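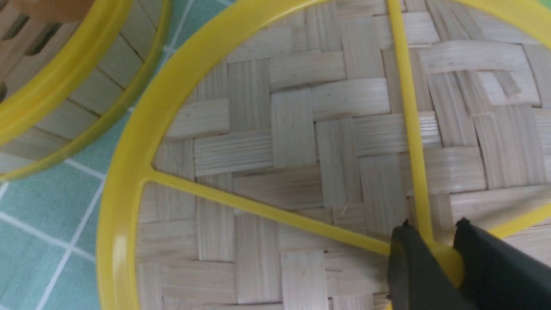 **Tutorials / Perception / Grasp checks**

# Finding the hub: picking a grasp point from spokes instead of texture

Woven bamboo is a wonderful way to break a depth pipeline! I spent a good chunk of January on steamer lids, and I now like them more than any other object on our list. The weave repeats, the strips alternate direction every little block, and a feature matcher will happily lock on one block over from where it should be. The fix was to stop looking at the bamboo and start looking at the yellow plastic. There's a rim, there are straight spokes, and the spokes meet at a hub that two fingers can close on.

We'll build that as a small node in Cerkemar, the grasp planning package I maintain. You'll need a wrist camera that's already calibrated to the gripper, Cerkemar installed with the `perception` extra, and a lid (or a wheel, or a fan guard, or anything else with spokes).

## 1. Mask the plastic

Convert to HSV and threshold on hue and saturation together. Hue alone isn't enough. Cream bamboo under a warm lamp drifts surprisingly close to yellow, and what separates the two is saturation.

```
mask:
 hue: [22, 34]
 sat_min: 46
 close_iterations: 2
```

Those are my numbers for my lights, so please tune yours with the live preview:

```
cerkemar preview --stage mask
```

Slide `sat_min` up until the weave goes black, then back it off one notch. The closing step fills in the thin shadow that runs along the groove in the rim. Without it the rim sometimes splits into two skinny arcs and the next step gets confused.

A teal cloth with a white grid is very nice to work on, by the way. Teal sits far from yellow on the hue wheel, and the white lines have almost no saturation, so both drop out right away.

## 2. Throw away the other rims

If you keep more than one steamer on the table, a second yellow rim can wander into view and bring its own arc along. Run connected components on the mask and keep the largest piece. If two rims touch in the image, this won't separate them – move the camera back a little and try again, or fit circles first and keep the one with the most inliers.

## 3. Fit the spokes, then intersect them

Now the fun part. Peel the rim off the mask by fitting the arc and deleting everything near it. What's left should be mostly spokes. Run a line fit on those pixels and ask for 3 lines:

```
lines = fit_lines(spoke_mask, max_lines=3)
hub = intersect_least_squares(lines)
```

Two lines are enough to get a point, but the third tells you whether to believe it. I look at the distance from each line to the solved point. When all the distances are small, the hub is real. When one is big, a line has usually snapped to a stretch of leftover rim.

You don't need the whole circle in view, which makes this method great for close-up work. A wrist camera rarely sees the entire lid once the gripper gets low, and the intersection still works with the hub sitting way down in a corner of the image.

## 4. Get depth from the plastic only

Please don't average depth over a square patch! The patch will include bamboo, the bamboo sits at a different height, and your fingers will stop short or push too far. Sample depth under the mask, within a small radius of the hub, and take the median.

```
z = median(depth[mask & near(hub, radius_px)])
```

## 5. Choose the finger angle

Each finger needs a gap between spokes to go down into. Sort the spoke angles, find the gaps, and score each gripper rotation by how far both fingers stay from the nearest spoke. Cerkemar does this for you:

```
pose = plan_hub_pinch(hub, z, spoke_angles)
```

## 6. Check it after closing

Leave the node running once the gripper closes. You want one finger on each side of the hub. The fingers will hide part of it, so don't look for the hub blob itself. Fit the spokes again from whatever is visible, intersect them, and test that the point falls between the two fingertips, whose pixel positions you already know from calibration.

Matte black fingers make this easy, as they never show up in the yellow mask. If yours are shiny, they may pick up a yellow reflection from the plastic. Paint them out with a fixed polygon.

## Replaying a log

I keep one recording, `allach_1271`, as a regression test. Run it after any change to the mask settings:

```
cerkemar replay allach_1271 --node hub_pinch
```

Watch the residual plot while it plays. Spikes during the approach are fine, but a spike after the close means your fingertip polygon is off or a line has jumped.

Frayed strips in the weave have given me no trouble so far. Green plastic might, especially on a teal cloth – I haven't tried it yet, and I'd love to see someone's settings if they get there first.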